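Been trying the Grenel two-arm kit for a fortnight now, so a few notes for anyone thinking of hiring one. We're on the 60-day plan with Prudine, who do the setup and the support.

It arrived in 2 crates. Assembly took a morning and the manual is decent, apart from the cable routing section, where pages 14 and 15 are swapped in the printed copy. The PDF is right.

First job we gave it was laundry. Folding, and getting clothes onto hangers. I went in expecting to hate the hanger part and it is slow, but it's better than I thought.

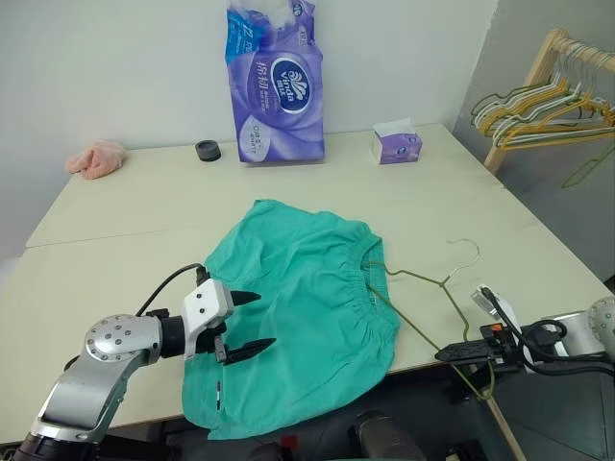

Shorts are harder than shirts. With a shirt you've got a collar to work from. With an elastic waistband the fabric bunches up and the grippers have to come in quite flat.

Over February we logged 78 attempts on shorts alone. I'll put the spreadsheet up once Trefor Howells has checked my columns - he runs the other kit and his notes are tidier than mine.

Wire hangers are a pain as well. They slide on a smooth table. Prudine suggested a thin mat and I've not got round to it.

Support has been good. I rang at ten past four with a wrist joint fault and Havlíček had a fix over to me before I went home. It was a setting, no parts needed.

Price: the hire comes to around £2000 for the full term, delivery included. Spare gripper fingers are extra, so ask about those before you sign.

Sustudstead do a similar package with a longer term. I haven't used it. If you have, reply with how the grippers cope with thin fabric, that's the bit I want to compare.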